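家でロボットアームに分別をさせるときの、うちの決まりごと

前回の「工具の油の落とし方」に思ったより反応があったので、今回は予告していたアームの話です。作業部屋にアームを置いている人、じわじわ増えてますよね。うちも置いてから一年近くになります。それで、ごみの分別をやらせるときに守っていることを、忘れないうちに書いておきます。メーカーの説明書に書いてあることは説明書を読んでください(ほんとに読んでください、わたしは二回読みました)。書いていないほうの話をします。

まず置き場所。アームが届く範囲に養生テープで線を引きます。床にも台にも引きます。線の中には動いているあいだ手を入れない、これだけは家族にも友だちにも例外なしです。わたしは線の外側にさらに32センチの余裕をとって、椅子もそこから内側には入れません。最初は面倒くさがって台の上だけにしていたんですが、床の線があるほうが断然ラクでした。足元を見れば自分がどこにいるかわかるので!

非常停止のボタンは、立ったまま利き手で届くところに。配線の束の向こうに置いている写真をたまに見かけますけど、あれはひやっとします。月の初めに一度、何も持たせずに動かして、ボタンを押して、止まるのを見ます。カレンダーには「止める日」と書いてあって、9月の分ももう書き込みました。

次は持たせるもの。缶は中を空にして、すすいで、逆さに立てて水を切ってから。ここで手を抜くと指のパッドがべたべたになって、次に紙を持たせたとき離れなくなります。やりました。三回やりました。パッドは使い終わりに固くしぼった布で拭いて、乾いた布でもう一回。うちではGravnessの台所用の布を半分に切って使っていますが、毛羽が出なければ何でもいいと思います。

つぶれた缶は丸いままの缶より気をつかいます。裂けたところは刃物と同じなので、素手で拾わない、パッドのふちに裂け目を当てない。縦に起こして、つぶれたところを左右からはさむ持ち方が、うちではいちばん落ち着きました。

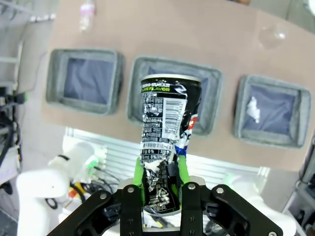
カルティニ・シレガルさんからは、つぶれた缶は握る力を上げるより速度を落としたほうがいい、力で押さえこむとアルミの裂け目がひろがってパッドに傷が入る、とコメントをもらいました。それに、缶を置くときは入れ物の底のぎりぎりまで下ろしてから開くこと、高いところから放すと跳ねて外に出るから、とも。

速度のほう、さっそくまねしました。持ち上げてから置くまでを前の設定の半分にして、急ぐのはやめ。時間はかかりますけど、洗い物をしているあいだに終わっていればいいんだし、と思ったらぜんぜん気になりません。底まで下ろす話は、布の内張りがある入れ物だと音も静かになるので、集合住宅の人には特におすすめです。

入れ物の話もついでに。仕切りごとに「缶」「ペット」「紙とその他」と決めたら、並び順は変えない。掃除のあとに左右を入れ替えて戻してしまうと、アームは前の場所に入れつづけます(当たり前なんですけど、やるんですよ、これが)。わたしは入れ物の裏と台の側面に同じ色のシールを貼って、色が合っていなかったら動かさないことにしました。内張りの布は外して洗えるものがいいです。甘い飲みものが残ると夏はすぐにおいます。

台の上には、その回に扱うもの以外を置かない。スマホ、飲みかけのコップ、はさみ、ぜんぶどけます。透明なものは特に見落としやすいので、始める前に横からしゃがんで台を見るようにしています。照明が映りこむと、上からでは意外と見えないんですよね。

配線は週に一回、電源を抜いてから指でたどります。アームの関節のところでたるみが足りなくなっていないか、こすれて白っぽくなっていないか。ねじは同じ日に、増し締めじゃなくて「ゆるんでいないかを見る」だけ。前に張り切って締めすぎて、ねじ山をだめにしました。交換部品が送料こみで3,215円、しかもBratovの六角レンチまで買い足すはめに……。それからは、ねじの頭と本体にまたがるように細い線をペンで引いて、線がずれたら締める、というやりかたにしています。

記録もつけたほうがいいです。うちは800円のリングノートに、日付、やらせたもの、止めた回数、止めた理由。それだけ。アリン・カンさんに表計算のひな形をもらったんですけど、手が濡れていることが多いので結局ノートに戻りました(ごめんなさい!ひな形はとても見やすかったです)。止めた理由を読み返すと、うちはほとんどが「台に余計なものがあった」でした。

あと、留守のあいだは動かしません。寝ているあいだもなし。カメラで見ていれば大丈夫という意見もあるんですが、わたしはボタンに手が届かないなら動かさない派です。電源は手元のスイッチを切ったあと、プラグも抜きます。

パッドの替えどきについて質問が来ていたので最後に。表面がつるつるしてきたら、回数に関係なく替えています。前のは169回で替えました。軽く指でこすって、引っかかる感じがなくなっていたらもう替えどきです。片方だけ新しくすると持ったときに傾くので、左右いっしょにどうぞ。

次回は換気扇のフィルターの話に戻ります。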